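Last updated: February

Room Reset Assistants – Murkby and Tastton

Brestex is hiring room reset assistants for its short-stay and student buildings in Murkby and Tastton. The work is tidying bedrooms between residents and, in some buildings, once a week while residents are living there. We have 12 places to fill, both full time and part time.

What the job is

A resident leaves and the next one arrives, often on the same afternoon. In between, the room needs to be brought back to a usable state. The cleaning crew handles bathrooms, windows and mopping. Reset assistants come in first and deal with everything loose: what has been left on the floor, on the bed, in drawers and behind furniture.

Most of it is small stuff. You will pick up snack bags, receipts, hair ties, chargers, odd socks and a lot of paper. You decide what is trash, what is recycling and what goes into a labeled lost property bag. When in doubt, it goes into lost property. We would sooner keep a broken pair of earbuds for a month than throw out something a resident writes to us about.

A typical shift

Shifts start at 9 in the morning. You collect your cart and room list from the ground floor store and work through the list in order, unless the front desk changes it. In each room you will:

- knock, wait, and knock again before using the pass key
- open the blinds and the window if it opens
- clear the floor, starting at the door and working toward the bed
- check along both sides of the bed and underneath it
- strip the bed and bag the linens
- empty drawers and closets
- log lost property on the sheet and seal the bag
- put a green tag on the door for the cleaning crew

A single room usually takes less than half an hour. Rooms at the Orellana building take longer as they have two closets and a storage bench. Last year our teams reset 3,843 rooms across both towns, and the busiest weeks were at the end of each semester.

In occupied rooms the rules are different. You clear the floor and take out the trash, and that is all. You do not open drawers, move things on desks or make the bed unless the resident has asked for it on the weekly form. Items on the floor that are plainly not trash are placed on the chair.

What we are looking for

You do not need experience. Some of our current assistants came from hotels and some had never had a job before. You do need to be able to bend, kneel and reach under furniture for a good part of the shift, and to push a loaded cart between floors when the elevator is busy. You should be able to read a room list and write a clear line on a lost property sheet, such as "blue scarf, under bed, window side."

It helps if you notice things. Plastic wrappers slide under bed frames, and small scraps are hard to see on speckled tile, especially in the shadow next to a bed. We ask people to slow down there.

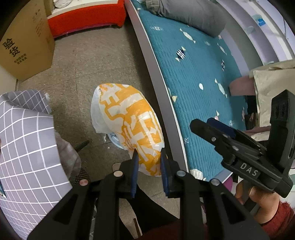
Is it all trash and wrappers, one reader of last year's notice asked, or do you get to do any proper arranging? Mostly the first, I would guess, but I'd want to know before I applied. I like putting a room back together much more than I like emptying it.

The answer is that it is mostly clearing. Assistants who have been with us for 5 months can ask to join the setup team, which makes beds, hangs towels and lays out the welcome tray. Places on that team come up a few times a year, and they go to people who already know the buildings.

Hours and pay

Full-time assistants work the morning shift with every other weekend off. Part-time assistants choose their shifts a month ahead. Pay is hourly and is the same in Murkby and Tastton. The current rate is printed on the application form. Shoes, gloves and two work shirts are provided, and there is a locker for your own things. The first week is paid training, spent with another assistant in empty rooms only.

Travel between the two towns is paid if you are asked to cover a shift in the other one. Parking at Orellana is limited – the bus stops outside the side entrance.

How to apply

Pick up a form at the front desk of any Brestex building, or ask for one to be mailed to you. Fill in both sides. On the back there is a space to say which hours you cannot work, and it is worth being exact there, as we use it to make up the first schedule. Leave the form at any front desk in a closed envelope marked "Reset."

We read forms as they come in. Interviews are short and take place in one of the rooms, so you can see the size of the job. If we can offer you a start, you will hear by phone. If you have applied before, you are welcome to apply again on a new form.

Related openings
Linen store assistant, Tastton
Evening front desk, Murkby
Setup team (current staff only)
Window and blind cleaning, Orellana building
Lost property clerk, part time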